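Perguntas frequentes – as células de dobragem na Mellulitz

Página mantida por Pavithra Iyer, lavandaria e expedição. Última revisão em novembro.

O que é que muda no meu turno?
Menos dobragem, mais triagem. As camisolas e os equipamentos desportivos passam para as células Mustunari; a roupa de hotel continua nas mesas 1 a 4, com as pessoas do costume e a rádio do costume.

Vou perder o emprego?
A direção comprometeu-se por escrito a não dispensar ninguém do quadro por causa das células. O papel está afixado junto ao relógio de ponto, assinado por Prakash Rajan. Quem tem contrato a termo deve falar com a Rajeshwari Nadar, que responde com datas e não com sorrisos.

Os robôs são mais rápidos do que nós?
Não. No turno da manhã, uma célula faz 63 peças por hora. A Jozefína Trnka faz o dobro e ainda discute futebol. A diferença é que a célula não se queixa dos ombros às quatro da tarde – e, convenhamos, os ombros foram o argumento que ganhou a reunião.

Que peças vão para a célula?
Camisolas de manga curta, lisas ou numeradas, já secas e do lado direito. Calções, por enquanto, não. Meias, nem pensar: o fornecedor pediu-nos que deixássemos de perguntar. 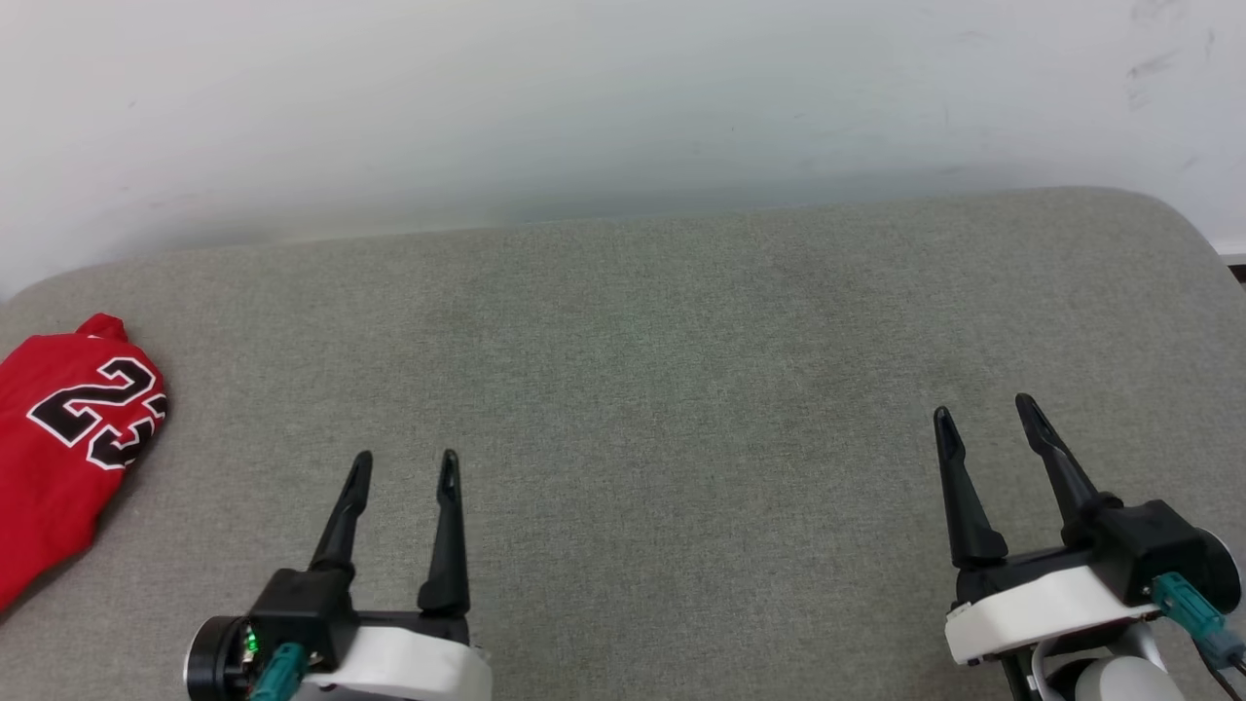

As camisolas entram uma de cada vez. Quem pousar um monte inteiro à espera de um milagre vai receber um alarme, e o alarme tem um som que o Kimutai Kashindye compara a um pato ofendido.

Quem decide se uma peça está bem dobrada?
Uma pessoa. O posto de controlo final é rotativo e conta para o subsídio de função. Se a peça vier torta, volta a dobrar-se à mão e regista-se o código 263 no Prodier.

Posso tocar nos braços?
Com a célula em pausa e a luz do painel apagada, sim. Em movimento, não, nem para «dar um jeitinho».

Há formação?
Duas manhãs, pagas, na sala Mets. A próxima é na quinta-feira. Inclui café, de qualidade compatível com o orçamento.

As câmaras das células filmam-me?
Apontam para a zona de trabalho e podem apanhar mãos. As imagens servem para corrigir erros de dobragem e não entram na avaliação de desempenho.

A célula parou. E agora?
Botão amarelo, esperar, botão verde. Se não arrancar, extensão 914. Desligar da ficha e fingir que já estava assim não é procedimento, embora tenha adeptos.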